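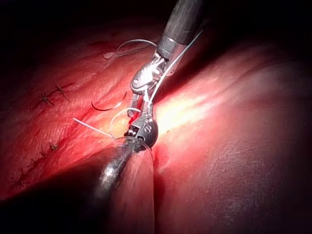 모노필라멘트는 매듭을 네 번 걸면 풀리지 않는다는 댓글이 이 게시판의 예전 글에 달려 있었습니다. 그대로 따라 했는데 제 경우에는 풀립니다. 조건이 다른 것인지, 묶는 방식이 틀린 것인지 판단이 서지 않아 따로 올립니다.

조건은 다음과 같습니다.

- 실: Gremolano 연습용 나일론 모노필라멘트, 3-0
- 패드: Kelix 다층 실리콘 패드
- 기구: 일반 니들홀더, 이가 있는 포셉
- 방식: 단순 단속봉합, 기구 매듭
- 실끝: 3 mm로 자름

묶은 직후에는 변연이 잘 맞습니다. 다음 날 패드를 꺼내 보면 일부 매듭에서 첫 번째 고리가 느슨해져 있고, 손가락으로 패드를 굽히면 창상이 벌어집니다. 매듭이 완전히 풀려 실이 빠진 곳도 있습니다. 같은 방식으로 편조사를 쓰면 이런 일이 없습니다. 편조사는 남이 쓰다 준 것이라 제품명은 모릅니다.

묻고 싶은 것은 두 가지입니다. 매듭 횟수를 더 늘려야 하는지, 그리고 실끝을 더 길게 남기면 해결되는지입니다. 교재마다 권장 길이가 달라서 기준을 못 잡고 있습니다. 실제 환자 봉합이 아니라 패드 연습에 한정한 질문입니다.

작성: 느슨한고리

---

횟수를 늘리세요. 저는 불안하면 한 번 더 겁니다. 그리고 실을 새로 사는 게 빠를 수도 있습니다. 오래된 나일론은 뻣뻣해서 잘 안 묶입니다.

작성: padnote

---

횟수보다 매듭의 형태를 먼저 확인하는 편이 낫습니다. 증상만 보면 스퀘어 매듭이 아니라 그래니 매듭이나 미끄럼 매듭이 섞여 있을 가능성이 큽니다. 편조사는 표면 마찰이 커서 잘못된 매듭도 어느 정도 버팁니다. 모노필라멘트는 표면이 매끄럽고 원래 형태로 돌아가려는 성질이 강해서 같은 오류가 그대로 드러납니다. 편조사에서 문제가 없었다는 사실은 매듭이 맞았다는 근거가 되지 못합니다.

**1. 손의 방향**

기구 매듭에서는 고리를 감는 방향을 매번 바꾸고, 당기는 손의 방향도 매번 바꿔야 합니다. 두 가지 중 하나만 바꾸면 스퀘어가 되지 않습니다. 연습할 때 니들홀더를 항상 긴 실과 짧은 실 사이에 놓고 시작하면 감는 방향은 저절로 교대됩니다. 남는 것은 당기는 방향입니다. 당긴 뒤 짧은 실이 창상의 어느 쪽에 놓였는지 매번 확인하십시오. 두 번 연속 같은 쪽에 있으면 그 매듭은 버리고 다시 묶습니다.
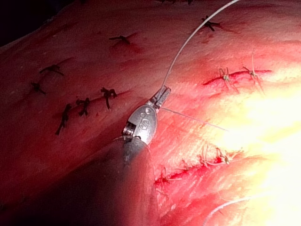
당기는 힘의 균형도 봐야 합니다. 한쪽 실만 팽팽하게 잡고 다른 쪽을 움직이면 감은 방향이 맞아도 미끄럼 매듭으로 변합니다. 이 경우 매듭이 팽팽한 실을 축으로 삼아 오르내리게 됩니다. 양쪽 실을 수평에 가깝게, 비슷한 힘으로 당기면 고리가 납작하게 눕습니다. 위로 들어 올리면서 당기는 습관이 있으면 고쳐야 합니다.

**2. 첫 번째 고리**

첫 고리는 이중으로 감는 외과 매듭을 권합니다. 두 번째를 거는 동안 장력을 유지하는 역할입니다. 단, 이중 고리는 바로 눕지 않는 경우가 있으므로 실을 놓기 전에 모양을 눈으로 봐야 합니다. 비틀린 상태에서 다음 고리를 얹으면 그 사이에 빈 공간이 생기고, 하룻밤 지난 뒤 벌어지는 원인이 됩니다.

**3. 장력**

실리콘 패드는 살보다 탄성이 강해서 변연을 밀어내는 힘이 계속 작용합니다. 세게 조이면 당장은 맞아 보이지만 실이 패드를 파고들면서 헐거워집니다. 변연이 닿는 지점에서 멈추고, 그 이상은 조이지 않습니다. 패드를 굽혀서 검사하는 방법은 제가 보기에 너무 가혹합니다. 포셉 끝으로 변연을 가볍게 밀어 보는 정도가 적당합니다.

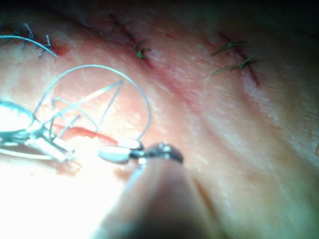 실끝 길이는 매듭 강도를 높이는 수단이 아니고, 약간 밀렸을 때의 여유입니다. 매듭 구조가 틀렸다면 길게 남겨도 풀리는 시점만 늦어집니다. 구조가 맞는다면 3 mm로 대체로 버티지만, 뻣뻣한 모노필라멘트 연습에서는 조금 더 남겨 두고 결과를 비교해도 됩니다. 위 사진에서 왼쪽 위 모서리의 봉합이 끝난 절개선을 보면 자른 실끝이 선을 따라 짧고 빳빳하게 서 있습니다. 이렇게 실끝이 밖으로 드러나 있으면 나중에 점검하기가 쉽습니다. 실끝에 유성펜으로 표시를 해 두고 다음 날 표시와 매듭 사이의 거리를 보면, 매듭이 밀린 것인지 패드가 찢어진 것인지 구분됩니다. 두 경우는 처치가 다릅니다. 전자는 매듭 교정이고 후자는 바늘 자입점을 변연에서 더 멀리 잡아야 합니다.

**4. 실의 기억**

포장에서 꺼낸 모노필라멘트는 감겨 있던 모양대로 휘어 있습니다. 바늘 쪽이 아닌 실 중간을 양손으로 잡고 천천히 늘여서 편 다음 사용합니다. 급하게 잡아채면 표면이 상합니다. 니들홀더로 실 중간을 무는 것도 피하십시오. 물린 자리가 납작해지고 그 지점에서 끊어집니다. 짧은 실의 끝부분만 잡으면 어차피 잘라 낼 부분이라 문제가 없습니다.

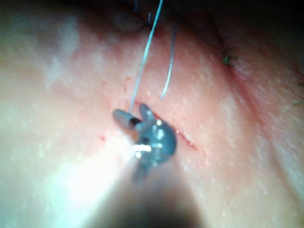 횟수에 관해서는 앞의 답변에 일부만 동의합니다. 올바른 스퀘어 매듭이 네 번 들어갔다면 연습용으로는 부족하지 않습니다. 더 얹으면 매듭 부피가 커지고, 틀린 매듭을 가려서 원인을 찾기 어려워집니다. 원인을 찾는 동안에는 횟수를 고정하고 한 번에 한 조건만 바꾸는 것이 맞습니다.

확인 순서는 이렇게 잡으면 됩니다.

1. 굵은 끈 두 색을 이어 의자 다리에 걸고 묶습니다. 색이 다르면 스퀘어와 그래니가 바로 구별됩니다.
2. 같은 동작을 나일론 실로 옮깁니다. 패드 없이 고정된 봉에 묶고 한쪽 실만 당겨 봅니다. 매듭이 움직이면 미끄럼 매듭입니다.
3. 패드로 돌아와 짧은 절개에만 적용하고 하루 둡니다.

저는 이 순서로 교정하는 데 6주 걸렸습니다. 매일 한 것은 아니고 토요일에만 했습니다.

작성: 역방향두번

---

위 답변에 보충합니다. 패드 표면에 이형제나 실리콘 오일이 남아 있으면 실에 묻어서 마찰이 더 떨어집니다. 제가 쓰던 Sundaram 패드는 새것일 때 표면이 미끌거렸고, 중성세제로 씻어 말린 뒤부터는 매듭이 밀리는 일이 줄었습니다. Kelix도 같은지는 써 보지 않아 모릅니다. 장갑에 묻은 파우더도 닦고 하십시오.

실의 연식은 저는 큰 변수로 보지 않습니다. 다만 개봉한 채 창가에 둔 나일론은 버렸습니다.

작성: 건조대

---

끈 두 색으로 해 보니 세 번째 고리에서 당기는 손이 바뀌지 않고 있었습니다. 긴 실이 몸 쪽에 있을 때 손을 교차하기 불편해서 그냥 당긴 것이 원인으로 보입니다. 패드는 세척해서 말리는 중이고, 나일론으로는 아직 다시 해 보지 않았습니다. 실끝에 표시하는 방법은 다음 절개부터 적용하겠습니다.

작성: 느슨한고리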